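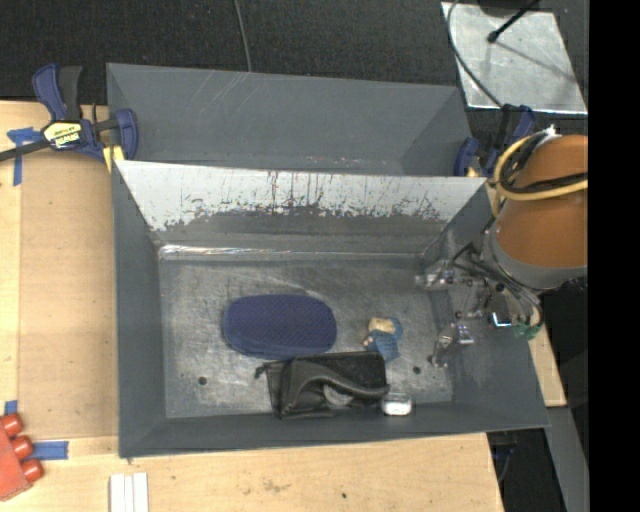

How to plan the budget for a bin picking cell

By Fereshteh Hassanpour

When our group at Otwood decided to set up a picking cell, we made the budget in one afternoon. It had three lines: arm, gripper, computer. The small things were forgotten, and they delayed us more than the large ones. I wrote down the way we do it now, for other small labs and workshops which must ask for money before they can build.

Step 1. Write the task before the price

Put in one sentence what the robot shall pick, from where, and to where. Our sentence was "mixed small objects, from one bin to the bin behind it." From this you get the reach, the size of the gripper opening and the weight to lift. Do not ask a seller for an offer until this sentence is fixed. Keyvan Sharifi changed ours in May and we had to ask for all offers again.

Step 2. Make two lists

The first list is for things you buy once: arm, gripper, controller, camera, table. The second is for things that wear or get lost. Bins belong to the second list. Look at ours: the floor is covered with fine scratches, and on the back wall the surface is scraped to a ragged border. If your vision software is sensitive to such marks, plan for new bins of the same model and color, and order the spare ones together with the first.

Step 3. Count the fixing material

A bin that moves a little will spoil your positions. We hold the bins with bar clamps at the corners, with a yellow pad under the jaw. Bolts are better for a cell that will stay, but clamps let you change the layout while you are still learning. Write also tape, cable ties, and longer cables than you think. The cables must follow the arm in every pose, so measure with the arm stretched out.

Step 4. Buy the test objects

People take what is in the drawer. This is fine for the start, and a hard case, a soft pouch and a small toy already ask different things of the gripper. Include something small and shiny, which can be difficult for a depth camera. Keep a line for replacing them.

Step 5. Put numbers on the second list

For our cell the second list came to 2091 dollars for the first year, and almost 500 of it was gripper parts. Your sum will be different, but it should not be zero. Ask the seller these questions in writing:

Which finger parts can be ordered separately?
How long is the delivery?
Is the connector cable included?

Step 6. Let another person read it

Nosipho Mokoena read our second version and found 2 missing items, the emergency stop and the shipping. Give the reader the sentence from step 1 together with the lists.

Last updated 10/07/2018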